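Lợi Đoàn
Short thread on Dosbridge, the two-to-four player tile and card game from Wonditz. Three full games in, all at two players. Mostly notes on how the scoring engine behaves, plus one rules gap.

Lợi Đoàn
Structure first. Each round has a draft phase, a build phase and a toll phase. You draft cards from a shared row, spend them to place bridge tiles, then collect tolls for every completed span that touches one of your markers.

Lợi Đoàn
The deck is 141 cards. At two players you remove 50 of them at random before setup. That changes the math a lot. Stone cards are the scarce suit, and in our second game most of the stone ended up in the box.

Lợi Đoàn
The Altar is the tile in the center of the board. Any span connected to it pays double in the toll phase. The first player to connect gets a lead that compounds every round, and the only counter is the Flood card, if it shows up in the row.
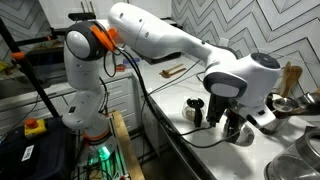 Lợi Đoàn
Flood removes one unfinished span. Finished spans are safe. So the correct play after connecting to the Altar is to close the span right away, even if it is short and pays badly. Long open spans look good on paper and lose the game.

Lợi Đoàn
Quan are the coins. You start with a small stack and need 1,000 quan to trigger the last round. The trigger is checked at the end of the toll phase, so both players always get the same number of builds. Good rule, easy to miss on page one.

Lợi Đoàn
The gap: the rulebook does not say what happens when the draft row can't be refilled. We reshuffled the discards. The other reading is that the draft phase is skipped – this makes the late game much tighter, and I suspect it is what the designer wanted.

Lợi Đoàn
Components. Tiles are thick and the river side lines up cleanly. The cards are thin and the backs already show wear at the corners. The two brown player colors are hard to tell apart under a warm lamp. At two players just leave one in the box.

Lợi Đoàn
Variant we tried in the last game: the Altar pays double only once per player per round. Scores stayed close until the final toll phase, and Flood was held back for better targets. Total play time went up by one round.

Lợi Đoàn
Verdict at two players: solid drafting, weak catch-up. I would play it again with the variant and not without it. The full count needs testing, because with all the cards in the deck the stone problem should mostly go away. Will add to this thread in March after a four-player session.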